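Home | Issues | Methods and Practice | For Authors | Subscribe

This site uses cookies to remember your reading preferences. Accept | Manage settings

Filed under: Bench practice, Teaching laboratories, Open access

3. The bench and its habits

3.1 Where the tubes live

Anyone who has shared a bench with other people will know that the trouble rarely begins with the chemistry. It begins with the tubes, and with where somebody set them down. When we started watching how small racks and conical tubes were used in the Lurnska teaching laboratory, we had expected to spend our time on pipetting, and we did spend a good deal of it there, but we kept being drawn back to the humbler business of taking a tube out, reading it, and putting it somewhere sensible afterward.

The bench itself is plain. It has a white top, which the older members of the department fought for when the room was refitted (the previous surface was black, and a clear tube on a black surface is a lovely thing to look at and a miserable thing to find). White has its own drawbacks. A pale sediment in a tapered tip can all but disappear against it, and several of our participants got into the habit of holding the tube up against a sleeve or the cover of a notebook before they were willing to say where the solid ended and the liquid began. We grew fond of this gesture and left it alone.

Racks were the other matter. We settled on perforated plastic racks with round openings, in bright colors, and we let people fill them however they pleased during the first part of the study. Most people, left to themselves, start at the corner nearest the hand and work outward, so that by the middle of a session the front of the rack is crowded and every new tube has to be lowered past the caps of its neighbors. A smaller number start at the back. The back-row people, as we came to call them, reach a little farther at the beginning and have an easier time of it for the rest of the session. Snežana Milošević, who ran the practical classes with great patience, had taught the back-row habit for years without ever writing it down, and she was amused to find it turning up in our notes as a finding.

The layout in Figure 1 follows her practice. Small capped tubes go in the farthest row, standing in a line, six to a row at most, and the large conical tube stays in front where it can be reached and read without leaning over anything. The rows between are left free for whatever comes next. Our observers noted fewer knocked caps under this arrangement, although we would not want to lean too hard on that, as the people in the later sessions had also simply become more used to the room.

3.2 Reading a conical tube

The graduated conical tube is a forgiving object in its upper part and an unforgiving one below. Along the straight wall the marks are evenly spaced and a glance will do. Down in the taper a small error in the eye becomes a larger one in the volume, and color makes matters worse. An orange or red residue clinging to the inner wall pulls the eye upward, so that a reader who is in a hurry takes the edge of the stain for the edge of the liquid. We saw this often enough in the first sessions that we added a short exercise to the introduction, in which each person reads the same tube twice, once from the stained side and once from the clean one, and writes down both.

Participants made 300 readings in all, spread over 12 sessions, with the tubes supplied by Radulović from a single batch. Every reading was written on paper first and copied into the shared sheet afterward -- a slow way to work, we admit, but it meant that crossings-out survived, and the crossings-out told us more about hesitation than the final numbers did. Where the printing on a tube was worn or a little smudged, readers were asked to say so in the margin and carry on. They were not asked to fetch another tube, as that is seldom possible in an ordinary class.

3.3 Holding, setting down and returning

Where a tube is held matters as much as where it stands. A hold near the bottom leaves the printed scale in view for most of its length, but it covers part of the taper, exactly where the small volumes are. A hold near the top shows the taper nicely and swings about more. We asked people to use whichever felt steady and to note which it was, and in the end we kept both in the protocol.

For returning tubes we borrowed a rule from the Pireo course handbook: a tube goes back to the row it came from, even if a nearer hole is free. Newcomers found this fussy for the first 10 minutes and then stopped noticing it.

Figure 1. Bench layout: conical tube in front, orange rack beside it, small capped tubes in the farthest row. 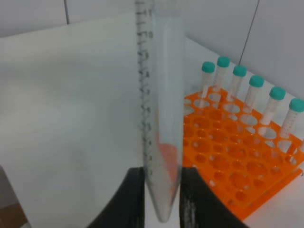 The same rule was kept for the Rodidano sessions, where the benches are narrower and two people often had to share a rack between them. There we gave each person a row and asked them to leave an empty one in the middle, and this worked well enough that the class has kept doing it.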